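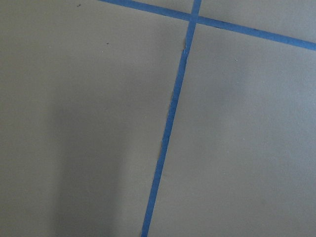 Figure 2. Two strips of blue painter's tape crossing on a gray work surface. The left edge of the longer strip is ragged partway up.

3.2 Marking the work surface

All packing trials were carried out on flat surfaces divided into regions with painter's tape. We chose tape over paint or printed mats so that the layout could be changed between sites without replacing the surface. Blue was used throughout. It stands out well on gray, and the packers in our pilot in May told us they could find the lines without looking for them.

The lines were laid by hand and by eye. We did not ask for right angles. At the Hatberg site the person setting up the table was told only that each region had to be large enough for one open carton, and that lines had to run past each other at a crossing instead of stopping short of it. The result is the kind of layout shown in Figure 2, where the strips meet at a slant and the regions differ in size. Bustamante's earlier layouts at Barkaser used a square grid measured with a steel rule. Those took longer to lay, and packers there treated the lines no differently from the slanted ones at Hatberg.

At a crossing, one strip has to lie over the other. This leaves a small double thickness of tape. We looked at whether cartons caught on it when they were slid from one region to the next. In 787 slides logged across both sites, packers reported a catch in 2, and in both cases the carton had a torn bottom flap.

Wear along the edges was a larger concern. Painter's tape is made to come off, and its edges can fray or lift while the rest of the strip still holds. In Figure 2 a short stretch of the near-vertical strip has an uneven outline, with a small frayed or torn spot on its left side. The diagonal strip has faint darker streaks along its lower edge. We did not treat marks like these as a reason to replace a strip. A strip was replaced only when a packer could no longer say which region a carton was in, or when a loose end could be picked up with a fingernail.

Each layout stayed in place for 500 cartons and was then checked by Casimiro Bustamante, using the same sheet at both sites. The sheet has one row per strip and one row per crossing, with a space for remarks. Strips that passed were left down for the next 500. No layout was kept beyond 2000 cartons, whatever its condition. The remarks were typed up without editing and are used in Section 4.1, where we compare edge wear with the number of cartons placed in the wrong region.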